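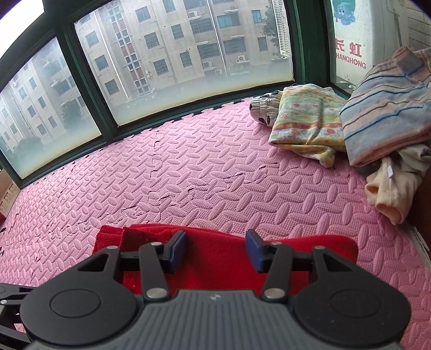
Ayana Tekleab folds sweaters the way my grandmother rolled dough, fast and without looking. I'd been in her apartment for maybe two minutes, coat still on, when she sat me down on the floor and handed me a cardigan.

"Show me what you do at home," she said. So I did my usual thing, which is arms behind, fold in half, hope for the best. She watched very politely.

"Okay," she said. "And where does it go after that?"

On the chair, I told her. It goes on the chair. She laughed so hard she had to put her tea down.

Ayana runs the winter clothing swap at Huver, the little neighborhood center on James Street, and last December the swap took in 874 pieces. All of it got sorted and folded, and a lot of that happened on the floor at home, by the window, with the radio on. She used to work in a knitwear store called Ledell, back when it still had two floors, and she spent 11 years there on sweaters alone.

"People think you need a big table," she told me. "I had a big table at Ledell and my back hurt every single night. On the floor I can spread out! I put a foam mat down, I sit, I have my piles. If something slides over, it slides onto something soft."

The bulky stuff gets a pile of its own, and she doesn't touch it until the end. Blankets especially. "A blanket is an argument," she said. "You start with a blanket and you're tired before you get to the socks." Printed cotton comes first for her, then anything thin, then knits, and she'll happily leave a striped blanket in a heap all afternoon while she gets on with the rest.

I asked about knits, because mine always come out of the drawer looking like they've been slept in. She got quite serious. Never on a hanger, for a start. She'd seen too many shoulders ruined at the store. Lay it face down, sleeves in straight along the back, then bring the sides over so you've got one long strip. And then stop for a second.

"This is where everybody rushes," she said. "You have the long piece, you want to be done, you squash it. No. Smooth it with your hand from the cuff end. Then you fold it in three, or you roll it if the drawer is deep." She's a folder herself, but she's got nothing against rollers – her neighbor Yaroslav Shevchuk is one, and they've been having the same friendly fight for years.

Yaroslav came by around four with a bag of rye bread and stayed for the rest of the interview, so I got his side too. He packs for long trips, sometimes 60 days at a stretch on a survey boat, and he says rolling is the only way to see what you own.

"She makes beautiful squares," he said. "Then you want the one on the bottom and the whole tower falls down."

"So stand them up," said Ayana. "I've told you this 110 times." (I believe her on the number.)

Standing them up was the tip I took home, by the way. You set the folded sweaters on their edges in the drawer, like records, and you can pull one out without bothering the others. She lines hers up by weight, with the heaviest at the back. Color she doesn't care about at all, which surprised me, given the store background.

"Color was for the customers," she said. "At home I want to know what's warm."

We talked a bit about labels, too. She leaves them in, even the scratchy ones, until she's washed a piece a few times and knows how it behaves. For swap donations she won't cut them out at all. The next person might want to know if it's wool. Loose buttons go in a tin from Gisance, the bakery downstairs, and she'll sew them back on in front of the TV.

Did she ever get sick of it? She thought about that one while finishing a sleeve.

"The sorting, yes. Sorting is decisions. Folding I could do until midnight," she said. "My sister calls, I put her on speaker, and when we hang up there's a pile done."

By then it was getting dark and Yaroslav had started slicing the bread. My cardigan was still in my lap. I had another go at it, sleeves in, sides over, smoothing from the cuff, and Ayana leaned across and fixed one corner before she let me put it on the pile.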